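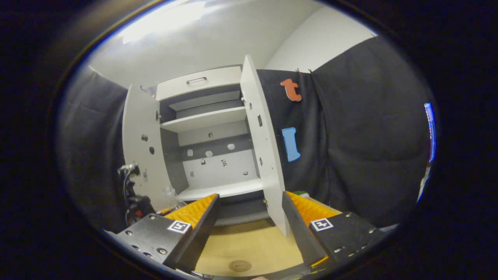 Home & Neighborhood

Print this | E-mail this to a friend

The Curkley Swap Shelf Is Back for Spring!

8 Mar 2025

If you missed the fall round, you missed a good one, so I'm very happy to say the swap shelf opens again this month in the front room at Quinlan Hall. Same idea as before: bring things your household has outgrown, take home things it could use, and no money changes hands. We ran it for 24 days last time and 76 households came through, a few of them more than once (you know who you are, and we loved seeing you).

Small kitchen things went fastest in the fall. Measuring cups, cookie sheets, a bread machine that went out the door before I'd finished writing its tag! Board games did well too, and so did picture books, puzzles and anything with wheels. What sat there was mostly mugs. Please, if you can stand it, keep your mugs at home this time, or bring only the ones you'd be glad to give a friend.

A few people asked about furniture. The answer is yes, as long as one person can carry it in and it fits on the low tables by the window. Footstools, lamps, spice racks and little bedside pieces are all welcome. Check that drawers open and doors close, and tape any loose screws in a bag to the back. Stickers, scratches and old paint are fine. Somebody out there is itching for a weekend project, and I'd much prefer a solid piece with some wear on it to a shiny one that wobbles.

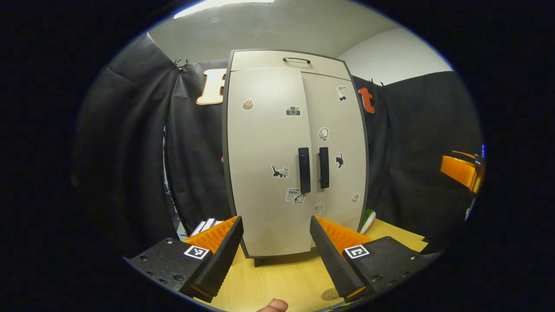 How to drop off

Come in by the side door on Wandix Street, where the ramp is. Write the size or a short note on a tag ("works, needs batteries" is perfect) and set your things on the intake table. Clothes should be washed and folded. Limit is three bags per visit, which kept the room walkable in the fall and still left plenty to dig through.

We can't take car seats, mattresses, bike helmets or opened food. Paint goes to the county drop site.

What we'd love to see

Garden tools! Seed trays, watering cans, trellis, gloves in any size. The ground is softening up and so many new families on the east side are starting beds for the first time. Kids' rain boots are also on the wish list, along with umbrellas and lunch boxes.

Flemico Hardware is giving us 68 empty cartons for sorting, so there's no need to save boxes for us. Do bring your own bags for carrying things home, though, and wear something you don't mind getting a bit dusty.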